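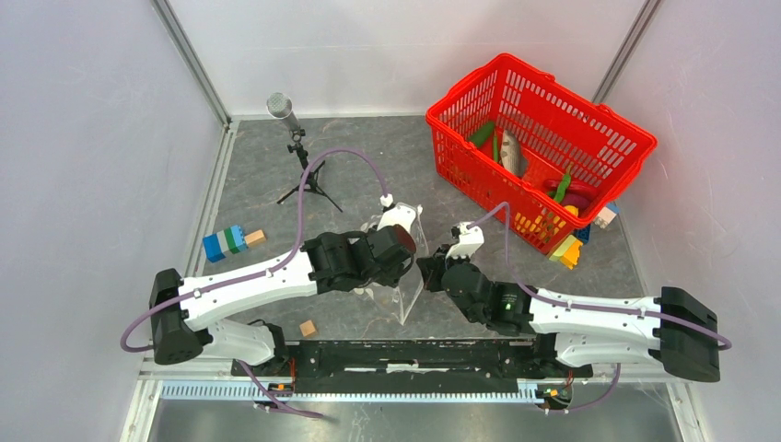

Props basket, tripod mic, stray blocks.

Femi Obi
Thread on basket storage for vocabulary props, as I've been asked twice this month what we use at Trondlow and the answer doesn't fit in one post.

Context: spoken-language sessions, small groups, objects handled and named aloud, audio recorded for later marking. So you need three things within reach of each other. Props, something to hold the props, a microphone.

The basket is rigid plastic with slotted sides. I've tried fabric tubs and they fold inwards when half full, so people end up holding the rim with one hand and rummaging with the other. A stiff rim stays open by itself.

Slots also let you see in from the side. You can check whether the fish is in there without tipping everything out. A solid-walled tub only gives you the view from above.

The drawback of slots is stems. A curved pepper with a stalk will find an opening and hook itself in. Pull it straight and the stalk bends. Push it back in, turn it, lift. Same with thin chillies, which can work most of the way through if the basket is carried at a tilt.

Colour. Bright red is easy to find on a grey surface and easy to find in a cupboard. It's poor as a background for red items. The long red pepper is the one people overlook, and they overlook it more under warm lighting. If I were buying again I'd get white or pale blue.

The Stedon catalogue has the same pattern in white. Handles are sold separately, and I don't bother with them. A hinged handle falls on your knuckles while you're reaching in.

Capacity. Our full list of props runs to 93 objects. One basket does not take 93 objects, and it shouldn't. A basket that's full to the rim gets used for whatever is on top. The things underneath stay there until October.

Current practice is one theme per basket. Food in one, and the contents are picked so that neighbours are confusable on purpose: cucumber next to green chilli, long red pepper with a curved green one over it. The aubergine goes in because it's the word people have most trouble spelling.

The fish stays with the vegetables. I've had two objections to this. It's the only item in the basket that isn't a plant, so "which one doesn't belong" works without any setting up.

Small items sink. Anything small and yellow will go to the bottom against the wall and be reported missing. Check the near side first, low down, before you write it off. I have reordered a lemon I already owned.

Blocks. These live separately and migrate. Studded blocks left beside a basket get pushed along by the base when somebody shifts it, and then you have one wedged under a corner and the basket rocks. Clear them before moving the basket. Sweep with the side of the hand, then lift.

I don't put blocks in with the food. They're heavier for their size, the corners mark softer things, and a group of them still joined together takes up a silly amount of floor space in the basket. Pull them apart and they pack far better in a shallow tray.

Exception: colour sessions. Then a few blocks next to the basket are useful, as you can ask for a match. Pale pink and white read as the same thing to a surprising number of people at the far end of a table. Dark blue is safe. Pale green is a coin toss.

Microphone. Small desktop tripod, the kind with three thin legs and adjustment knobs under the mic. The footprint is wider than you'd guess from the height. Allow for the legs when you plan the layout and not just the bit in the middle.

Leg direction matters more than the manual lets on. Point one leg the way the mic leans. If the head is tilted out over the gap between two legs, a tug on the cable can take it over. The Bekar leaflet draws it correctly and then says nothing about it in the text.

Tighten the knobs with the mic already at its angle. If you set them first and then force the tilt, it creeps. You'll hear the level drop over the session and blame the speaker.

Keep the mic and the basket at opposite sides of the surface. Rigid plastic on a hard top is loud. Every object dropped back in sounds like a door, and it masks the next word. A folded tea towel in the bottom of the basket takes out most of it. It also covers some slots, so you lose a bit of the side view. Fair trade.

A hard surface also carries knocks straight up the legs. Rubber feet help a little. A mouse mat under the tripod helps more and costs less. Claeys had offcuts of cork tile by the till last time I was in and those are fine too.

Mottled surfaces: fine for wear, bad for finding things. Grey stone pattern hides crumbs, pencil shavings and the small screws out of tripod knobs. If you're going to open up a knob, do it over a plate.

Washing. Basket in the sink, warm water, washing-up liquid, bottle brush for the slots. Stand it on its end to drain. Upside down leaves water sitting in the underside of the rim, and it comes out down your sleeve the next time you carry it.

Label goes on the short end, outside. On a long side it covers slots and peels at the gaps. Masking tape beats printed labels here as it can be torn to the width of the solid strip.

End-of-session order that works for me: mic off and away first, cable coiled, legs folded. Then blocks into the tray. Then props into the basket, heavy ones at the bottom, stems pointing up. Basket last, carried level.

I did the basket first for a long time and regularly caught the mic cable with it.

Replies so far, answered together. Yes, the rim digs in if you carry it under one arm. No, I wouldn't stack them loaded. The slots do collect dust, mostly on the bottom row.

Someone asked for the word list. It's a spreadsheet and it's untidy. I'll post it when I've settled whether chilli has one entry or two.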